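A padaria da rua do Salgado

Cheguei a Stisemora em fevereiro, com duas malas e uma vontade enorme de comer pão quente! Minha avó sempre falava da padaria da rua do Salgado, aquela do forno a lenha, e eu tinha atravessado o país inteiro repetindo o endereço como quem reza: número 87, porta verde, descer a ladeira e seguir o cheiro.

E que cheiro! Veio antes da porta, antes da ladeira, quase antes do ônibus parar. Larguei as malas na calçada e entrei correndo. A padeira olhou para mim, olhou para as malas lá fora e riu alto. 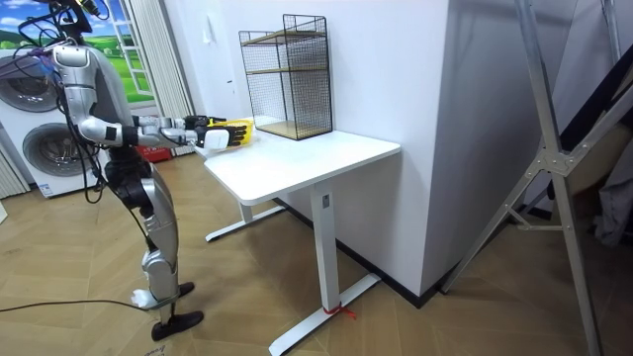
— Você é neta dela — disse, já cortando uma broca de milho ao meio. — Tem o mesmo jeito de entrar.

Comi de pé, com a manteiga escorrendo pelo pulso, e foi a melhor coisa que já comi na vida (e olha que eu já comi muito). Ela me contou que minha avó comprava fiado, pagava em figos e cantava na fila, sempre a mesma canção, sempre desafinada. Eu conhecia a canção! Cantei ali mesmo, com a boca cheia, e dois senhores que esperavam o café entraram no refrão.

Quando saí, as malas continuavam na calçada, com um gato dormindo em cima da maior. Sentei ao lado dele e abri o outro pão.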